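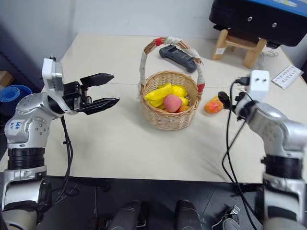 Figure 1. The basket, with the mango on the table beside it.

The Fruit Basket Project: How People Fill a Basket and Why It Matters to the Pear at the Bottom
Student project report by Ludmila Kollár
Project partner: Lambros Kouris

1. How we came to the subject

My grandmother used to run a small greengrocer's in Vekham, and every August she made up gift baskets for people's birthdays and for the hospital. She had firm opinions about them. Heavy things went in first, soft things last, and if a peach ended up underneath anything at all the whole basket came out again and was started from the beginning, however long the queue was. I had never thought of this as knowledge until our tutor asked us to choose an everyday task and look at it properly, and then I could think of nothing else.

Lambros wanted to do something on folding shirts, and we talked about that for the best part of an afternoon, but I am afraid I wore him down. (He has since been very gracious about it and has bought two baskets of his own.)

What we wanted to find out was simple enough. When people are given a basket and a few pieces of fruit, in what order do they put them in, where do they put them, and what do they do when the last one doesn't seem to fit?

2. The things we used

We settled on a round woven wicker basket with a tall arched handle. The handle is wrapped in white with red bands, which makes it look rather festive, and I must admit that is half the reason I picked it out of the pile at Drosow, the second-hand shop near the bus station. It has turned out to be a good choice for other reasons. The handle goes right over the middle, so anything put in has to come from one side or the other, and people make up their minds about that very early on.

The fruit is toy fruit. We did try real fruit at the beginning, for one Monday only, and by four o'clock the peaches were so bruised that we couldn't fairly compare the last people with the first. Toy fruit keeps its shape and can be wiped down. The set has bananas, a peach, an orange and a mango, and it came from Vasiliu, who sell play food for nurseries.

The basket stood on a pale table with a white wall behind it. We had thought of using a tablecloth to make it feel more like a kitchen, but the cloth slid about whenever anybody leant on it, and we soon gave it up.

3. What we asked people to do

We had 16 people take part, most of them from our own year, along with a few parents who were kind enough to stay on after the open day. Each person filled the basket several times, and between them they gave us 293 fillings that we could use. Before each one we laid the fruit out on the table and said only, "Please put the fruit in the basket as you would at home." We didn't say anything about speed, and we tried very hard not to say anything about neatness either, though Lambros tells me I have an expressive face.

We wrote down the order on a paper sheet, and at the end we asked everyone to tell us what they had been thinking about. I would recommend this to anyone doing a similar project, as it was by far the most enjoyable part. People have a great deal to say about fruit once they get going.

4. What we found

The bananas went in first in some 75 per cent of the fillings. This surprised me, as my grandmother always put hers on top, draped over everything else. When we asked, the usual answer was that bananas are long and awkward and it is best to have them settled before the rest. They generally ended up towards the back, with the rounder fruit in front.

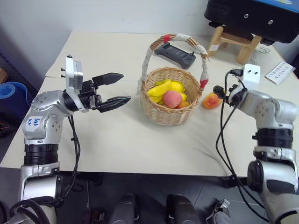
The peach tended to follow the bananas, and people liked to give it a place at the front where it showed. Several mentioned the colour. One of the parents said she always puts the prettiest fruit facing the door, and I have started doing the same at home. The orange was treated as a kind of filler and was tucked into whatever space was left at the side, often half underneath its neighbour, and I'm sorry to say that not one person seemed troubled on its behalf.

The mango was the interesting one. It was left until last more often than any other fruit, and it was the one people picked up, turned round and put down again. It is an odd shape, fatter at one end, and by the time they came to it the basket already looked finished. Some people took the orange out and began again on that side. Others laid the mango across the top and held a hand over it for a moment to see whether it would roll. Four people asked us whether it really had to go in at all, and we said that they should do what they would do at home - two of them left it on the table.

We also compared putting fruit in with taking it out, which was Lambros's idea and a good one. Taking out was much less thoughtful. People reached for whatever was nearest and put it down wherever there was room, and the same person who had spent ages arranging the peach would lift it out without a glance.

5. Things that went wrong

Our first recording sheet had no space for a fruit being taken out and put back, so the early sheets are covered in arrows and crossings-out, and we had to leave a number of them out of the count. We should have tried the sheet on each other beforehand.

Our people were also nearly all right-handed. We think the side of the handle they chose has a lot to do with this, but with only two left-handers we can't say more than that.

6. What we would do next

We would like to try a second basket without a handle, to see whether the bananas still go to the back. Lambros has already got hold of one from Vevatow, slightly larger and a bit wobbly on its base, and he is sanding the bottom flat. I would also like to add a pear to the set, mainly for my grandmother, who has read a draft of this report and thinks that the bananas are in the wrong place.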